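Bath toys, sealed and unsealed: the Kiltden yellow floater after six months

Kiltden sells its yellow floater two ways, as a single and in a bag of 6. I bought the bag in May, partly for the bath at home and partly because I look after the toy shelf at a parent-and-tot swim program. We go through a lot of these. The old ones were the ordinary squirting kind with a hole in the base, and by spring most of them were spitting out black flecks.

The Kiltden toy has no hole. That is the main selling point and the reason for most of the price difference. It can't squirt, so a child who is used to squirters will squeeze it a few times and hand it back to you. Mine did. After a week the complaint stopped and the toy went back into rotation with the cups and the boats.

Size and weight

It sits well in a toddler's hand and it is too big to go in a mouth whole. The weight is low in the body, so it comes upright when you drop it in sideways — most of the time, anyway. One of the six lists to the left and always has. Kiltden's customer service offered to replace it if I mailed it back, but the postage would have cost more than the toy.

Colour and finish

The colour is a strong lemon yellow and it has not faded, including on the one that lives on the windowsill. The finish is glossy. Gloss is easier to wipe than the matte rubber used on the Nesturico floaters, which hold on to soap scum and need a proper scrub with a brush. On the other hand the Kiltden is slippery with soap on it, and very young children lose their grip on it. The Nesturico is the better pick for a child under one.

Cleaning

I wash ours in warm water with dish soap and leave them on a rack. The label says top rack of the dishwasher is fine. I ran two of them through a full cycle and saw no change in shape, though the gloss went a little cloudy on one. I would stick to the sink. Vinegar did nothing to the surface either way.

I cut one open at the end of the six months to check the inside, which I would recommend to anyone who buys these in quantity. Clean and dry, no smell. I did the same with an old Onyeka squirter of the same age and the inside was grey from top to bottom.

Wear

The moulding is rounded everywhere and there are no sharp seams. Paint is the weak point, as it always is with these. The eyes have rubbed off two of ours. The body colour goes right through the material, so scratches don't show much.
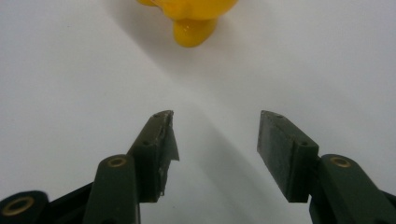 Vol. 6, p. 80

The lower part of the body is where the gloss holds up best. It takes a highlight even in flat indoor light, and a quick look at it under the bathroom lamp is how I check for soap film. A dull patch means it needs another rinse.

Against the others

The Isby version is cheaper and comes in four colours, but it has a plug in the base in place of a sealed body. The plug on mine came out in the second month, and a loose plug is a choking hazard, so I threw the toy away. I can't recommend it. The Nesturico is well made and grippy but takes longer to clean. The Onyeka is fun for ten minutes and is the only one here that squirts, if that matters in your house.

For a family bath, buy the Kiltden single and see how it goes over. For a pool program or daycare centre the bag is better value, and I have already ordered a second one. Check each toy in a sink of water when the bag arrives and send back any that lean. The return window is short and I missed it.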